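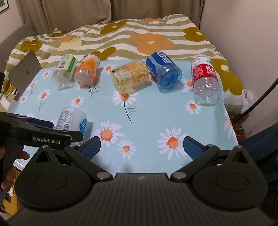 4. Sorting and emptying the bottles

This section is for the Nurkau room set, the small bed table with its cloth and the collecting bag. Before you begin, the table must be unfolded and stand firmly, as explained in section 3.

4.1 Prepare the table

1. Spread the cloth over the full table top. A cloth with a printed pattern, for example daisies on light blue, can be used in the same way as the plain one.

2. Move the laptop to one side and close it fully. In the photo it is still partly open at the left, and for plastic bottles with the caps on this is acceptable. For open bottles it is not.

3. Pull the duvet back from the table edge. A thick duvet pushes against the cloth and the bottles can start to roll.

Note: The table carries a load of 6 kg at most. Please do not sit on it or lean on it with the elbow.

4.2 Lay down the bottles

4. Put all bottles on their sides in the middle of the cloth. They do not need to point in the same direction.

5. Keep the small bottles at the back where you can see them. A tall bottle, like the one with the red-and-white label at the back right, may lie with its bottom end toward you.

6. Turn each bottle until you can read the label. You need the label to find the deposit sign and the country of sale. Clear bottles with a blue, yellow or orange label can be of very different kinds, so please do not sort by color only.

Caution: Do not lay down a bottle before you have checked that the cap is tight. Juice and sweet tea leave marks in the cloth which are hard to wash out.

4.3 Pick up and sort

7. Take one bottle at a time, at the middle of the body. If you hold it at the neck, the bottom end swings and pushes the neighbor away.

8. Lift it straight up and bring it over the edge of the table. Do not pull it across the cloth, the cloth will come with it.

9. Place it in the part of the bag which belongs to it:
Left part: bottles with deposit.
Right part: bottles without deposit.
Front pocket: bottles you want to fill again.

10. If there is a rest of drink inside, put the bottle aside and empty it in the sink. After this, rinse it with cold water and let it stand open for 2 hours.

Note: Labels can stay on the bottle. Many return machines read the code on the label and refuse a bottle without it.

4.4 After the sorting

11. Fold the cloth from the four corners to the middle and shake it out over the bathtub or outside.

12. Wash the cloth separately the first 3 times. The blue color can go into light bed linen.

13. Close the bag with the cord and hang it on the door hook. A full bag should not stay on the bed overnight.

If the hook or the cord is missing from your package, write to Rima Twal at the Nurkau parts service and give the part number 338 together with your address. Spare cloths are ordered in the same way.

Continue with section 5, Cleaning the bag.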